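How to Put Together a Care Binder for a Child With a Rare Condition

If you've ever stood at a hospital check-in desk trying to remember the date of your kid's last MRI while your kid leans on your leg and asks for crackers, this page is for you. I've kept a care binder for my son since he was four, and I've rebuilt it three times, so I have opinions! You can do the whole thing in an evening or two, and you don't need to be an organized person. I'm certainly not one.

What you'll need

A three-ring binder (I like the two-inch kind, anything thicker won't fit in a tote bag), a pack of tab dividers, a hole punch, a handful of clear sleeves, and a pen that lives in the binder and never leaves it. My first binder had no pen. I borrowed a lot of pens.

Step 1: Write the one-page summary

Start with this, even if you never get to the other steps. One sheet of paper, big type, in the very front. Put your child's full name and birth date, the diagnosis spelled out with no abbreviations, allergies, current medicines with doses, the name and phone number of the main specialist, and two people to call if you can't be reached.

Then add two or three sentences that say what a bad day looks like for your child. For mine it's "When he goes quiet and won't bend his left knee, he is in pain, even if he says he's fine." A nurse once told me those lines helped her more than the lab results did. Print extra copies. I hand one over at every new appointment and nobody has ever refused it.

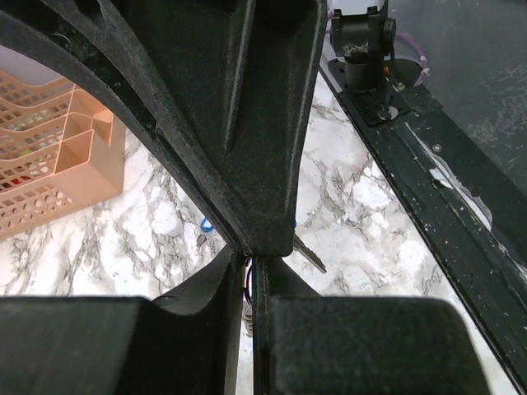
Keep the summary sheet plain. I went through a phase of colored boxes and tiny icons, and the first time I faxed it to a clinic it came out as a gray smear, with the medicine list completely unreadable. Black on white is your friend. If you do use a dark color for a header, hold your page up against the hardware in the picture above: matte black on matte black, with just raised ridges and a shallow groove to tell one part from the next, and that's how your dark blue text on a dark green box is going to look after two trips through a copier. Leave lots of white space, and put the date you last updated it in the bottom corner.

Step 2: Make the tabs

I use six: Summary, Medicines, Test Results, Visit Notes, Insurance, School. You may need others (a friend of mine, Marloes Geerts, has one just for equipment and repairs) but try not to go past eight. With too many tabs you'll stop filing things and start tucking them in the front pocket, and I know exactly where that ends.

Inside each tab, newest goes on top. Always! Doctors want the latest result first, and you don't want to flip through 16 pages of old blood work to get to it.

Step 3: Ask for your records

Call the medical records office, or use the patient portal if you have one, and ask for visit summaries, imaging reports, and lab results. Ask for the imaging reports and the images separately, as they're often handled by different departments. Our first full request came back as 1462 pages. I did not put 1462 pages in a binder, and neither should you. I pulled out the diagnosis letter, the reports that changed a treatment, the latest labs, and the surgery note, and everything else went into a box in the closet.

Write down who you spoke to and when. If two weeks go by, call again and be cheerful about it. 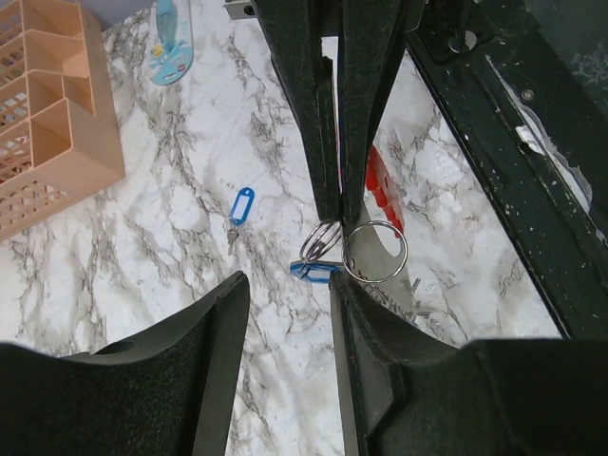

Decide now where the backup copy is going to live. Mine is a flash drive with scans of the summary, the medicine list, and the key reports, and I put a password on it before anything else went on there. It needs to be attached to something you'd never leave the house without. A split ring is perfect for that, and if you have two of different sizes like the silver ones pinched in those gripper tips, put the drive on the small one and loop the small one through the big one, so you can slip it off at the desk without handing over your whole set of keys. Update it whenever you update the paper. I do mine in October, when the school forms are due anyway, and again after any medicine change.

Step 4: Keep a symptom log you'll really use

The best log is the one you can fill in half asleep. I tried a fancy one with 24 little boxes for each day and lasted less than a week. Now it's one line per day:

Pain, 0 to 10
Where it hurts
Sleep (good, okay, bad)
Anything new or odd

Skip days if you need to. A log with holes in it still shows a pattern, and our rheumatologist spotted a flare cycle in mine that I'd missed completely. If your child is old enough, let them write the line. My son draws a face instead of a number - fine by me.

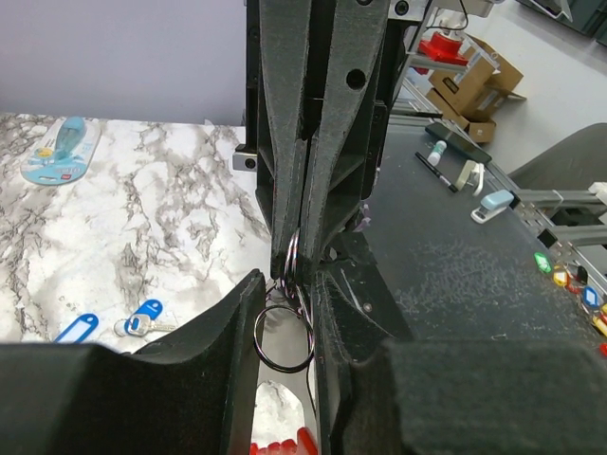
Step 5: Set up the visit notes page

Before each appointment I write my three most important questions at the top of a blank sheet. Only three, as you won't get through more than that. Leave room under each for the answer, and at the bottom write "What happens next?" and "Who do I call?" and don't leave the room until both have something next to them.

If another adult can come, give them the pen. It's very hard to listen, ask, comfort a child, and write all at once.
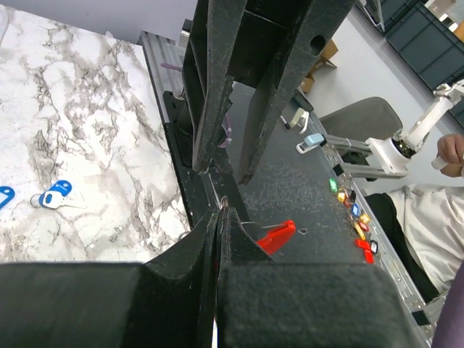

Photo: Jasper Dekker

Step 6: Share it with the people who need it

School gets the summary sheet and the emergency plan, and that's plenty. Grandparents and sitters get the summary plus the medicine schedule. I keep a little list inside the back cover of who has a copy, so when a dose changes I know who to send the new one to. Ask for the old one back, or at least ask them to toss it. My mother-in-law had three versions on her fridge for a while, and they did not agree.

Step 7: Clean it out

Twice a year, sit down with the binder and a cup of something. Anything older than a year that didn't change a decision goes in the closet box. Check the phone numbers, check the insurance card copy (front and back!), refill the blank log pages, and make sure the pen still works.

A few questions I get from other parents

Can I just use my phone? You can, and I keep photos of the summary on mine too. But phones die in waiting rooms, and a doctor can spread paper out on a desk. I'd do both.

What if we don't have a diagnosis yet? Start anyway. Write "undiagnosed" on the summary and list the symptoms with the month each one began. It's a big help when you see someone new.

Where do I keep it? By the door, on the same hook as the bag. Ours has a bright yellow cover so that anybody in the family can find it at three in the morning.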